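Skirklow Tabletop Handling Cell
Progress Report to the Balovon Fund
Reporting period ending September

Summary

Work during the period concentrated on bringing the two-arm cell at the Skirklow laboratory to a settled condition and on putting its maintenance on a regular footing. Both arms are mounted, wired, and in daily use. One item, the replacement of the control board mounts, remains open and is carried into the next period. Spending is within the approved budget and no change to the grant terms is requested.

Cell setup

The cell was moved from the temporary bench to its permanent enclosure early in the period. Each arm was removed from its base, inspected, and remounted. Mounting bolts were tightened to the values given in the Jekham assembly notes and marked with paint so that any movement can be seen during the morning check. The zero position of every joint was then set again, as the values recorded on the temporary bench no longer held.

Cable routing took longer than planned. The loops along the arms had been tied too short at the elbow, which placed strain on the connectors when an arm reached toward the back of the table. The ties were cut and the loops reset with enough slack for full travel. No connector has worked free since this change.

The card-game layout was adopted as the standard work surface for the period. It brings together thin, flat, and stacked items within reach of both arms, and small errors in gripper height show up on it quickly.
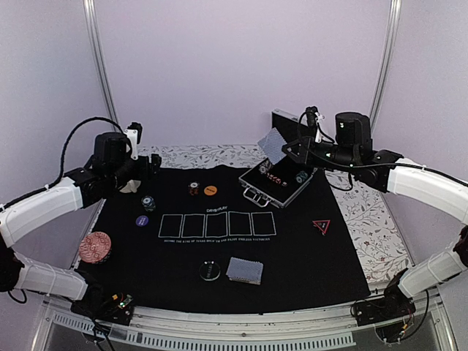
Figure 1. The two arms over the card-game layout, with the chip case open toward the back of the table.

Routine care

A written maintenance schedule came into force in the second month of the period. The operator on duty checks the base bolts, cable ties, and gripper screws before the first run and signs the log. Gripper servos are inspected for play after every 30 hours of operation. The mat is brushed clean and squared to the table before joint positions are checked, and the arms are returned to their rest position before power is removed.

The cell completed 2,266 logged runs in the period. Of these, 49 were stopped by the operator for a mechanical or electrical reason. Most of the stops came before the cable loops were reset.

Repairs

Two gripper servos were replaced, one on each arm. The servo on the left arm had developed play in its output gear, and the gripper would no longer close evenly on a single chip. The servo on the right arm was drawing too much current and shut down under light load. Both replacements came from stock held at Skirklow. The supply of spares has been renewed through Bangash, with delivery expected early in the next period.

An intermittent loss of communication with the right arm was traced to a worn lead at the control board. The lead was replaced and the fault has not returned. The inspection also showed that the present board mounts allow some movement when an arm stops suddenly. New mounts have been drawn but not yet made.

Work planned for the next period

The new board mounts will be made and fitted to both sides of the cell. The joint zero procedure, now held only as working notes, will be issued as a controlled document. A full set of leads will be added to the spares list. The inspection interval for the gripper servos will be reviewed once the replacement units have completed a further month of service.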